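Bread basket or tray for a small table? Also how to clean woven things

celina_g
Hello all. I moved in October to a flat where the table is small, and I have a question that will look silly to people with big kitchens. On the table I have always two things, a round woven basket and a white tray. My husband says one of them must go. I would like to hear which one you would keep, and why.

The basket is for bread and rolls. It is shallow, orange-brown, with the weave going out from the middle like the spokes of a wheel, a little bit turned. I bought it at Nellby, the secondhand shop near our tram stop, for 2 euros. The seller didn't know if it is rattan or plastic, and I also don't know. It feels too even for rattan, but the color is very nice.

The tray is for everything else that comes from the fridge at breakfast. I carry it in one trip and I carry it back in one trip. This is practical, I admit. But it takes a lot of place, and it is plain.

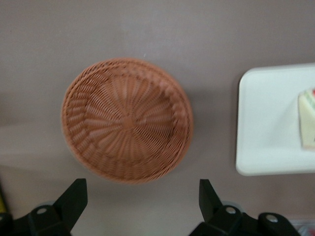 My problem with the basket is the crumbs. They go between the strands and stay there. I turn it over above the sink and hit it with my hand, and still in the evening I find more. With the tray I wipe one time and it is finished. So my head says tray and my heart says basket.

Celina Górecki

tomcat_dalby
Tray, no contest. You use it 365 days a year and it wipes clean. The basket is a nice thing for when guests come. Put it on top of a cupboard and take it down for Easter.

hoang_kitchen
I don't agree with tomcat. A basket lets the air move, so rolls don't get a wet bottom when they are still warm. On a smooth tray they sweat. My family had baskets like this on the table my whole childhood and we never had a problem with crumbs, we just put a cloth inside.

What size is the table, Celina?

celina_g
The short side is 40 cm wider than the tray, I measured now. So two plates fit, but then the basket has to stand in front of somebody, and this somebody is usually me.

Hoàng, a cloth I tried. It slides, and when my son takes a roll the cloth comes also.

hoang_kitchen
Then the cloth is too small. Take one that goes over the rim on all sides and fold it back under. The thick rim on yours should hold it well, a thin rim would be worse.

nan_of_four
About cleaning. If it is plastic you can simply wash it in the sink with dish soap and an old toothbrush, from the middle out, following the spokes. If it is rattan, don't soak it. Damp cloth, then dry the same hour, upside down, not on the radiator. I ruined one on the radiator, it went like a potato chip.

To find out which it is, look at the underside where the ends are tucked in. Natural strands have small hairs and splits there. Plastic ends are cut clean and shine a bit.

tomcat_dalby
Or she can keep the tray and stop doing research on a 2 euro basket.

nan_of_four
Some of us like research, Tom.

celina_g
I looked underneath. The ends are clean, but they don't shine. So I am still not sure! I will treat it like rattan to be safe.

wosumeck
May I say something a little different? You are both talking as if these two are doing the same work. The basket is for things people take by hand, and the tray is for carrying. When the carrying is done, the tray doesn't need to be on the table any more. We unload ours and stand it against the wall behind the kettle until the end of the meal. The basket stays.

The woven ones that are low are better for a small table too. With a high one you can't see who you are talking with.

tomcat_dalby
But then she has jars and cheese all over the table in place of one tidy tray. Wiping the table afterward takes longer than wiping a tray. I tried it that way for one winter and went back.

wosumeck
Depends how many jars you own. We have three people and one jam.

hoang_kitchen
Wosumeck's idea is how we do it also. And there is a middle way, if the tray is too big, buy a smaller one. In the Hala market there is a stall at the back, after the flowers, with old canteen trays in half size. White ones sometimes, with the round corners. Go before 9 in the morning, later only the scratched ones are left.

celina_g
I know this stall, I bought there a colander once. The half size is a good idea. Our tray is from my mother-in-law, so I can't throw it away, but it can live behind the kettle - this she will accept, I think.

I also found a bigger cloth, a linen one with blue lines, and did it like Hoàng wrote, folded under the rim. My son pulled a roll and the cloth stayed. There were some crumbs under it anyway, but fewer.

nan_of_four
Linen is right. Just don't use fabric softener on it, your bread will taste of lavender.

tomcat_dalby
I still say tray. But fold the cloth from the corners to the middle when you are done, carry the whole bundle to the window and shake it out. Saves the hitting over the sink.

celina_g
Thank you Tom, I will do this, our window is above the yard and only pigeons are there. I'll go to the Hala when I have a free morning and write here if I find the small tray. If somebody else goes first, please leave me one white.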